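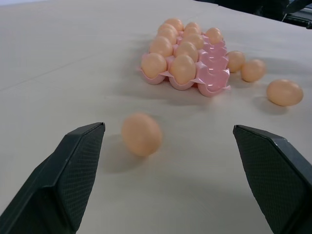

Egg tray set, open day at Naseri

Recorded at the Naseri workshop during the Wednesday open day in August. The task is to pick up a loose egg and place it in a cup of the pink tray. Visitors chose where the loose eggs went before each run.

Contents

20 runs, wrist view only. Runs 2 and 5 were stopped early — keep them out of training.

Known limits

One table, one tray color, one kind of egg. Grip force was not logged.

Contact

Golshifteh Rezaei for the recordings, Edgardo Macapagal for the gripper.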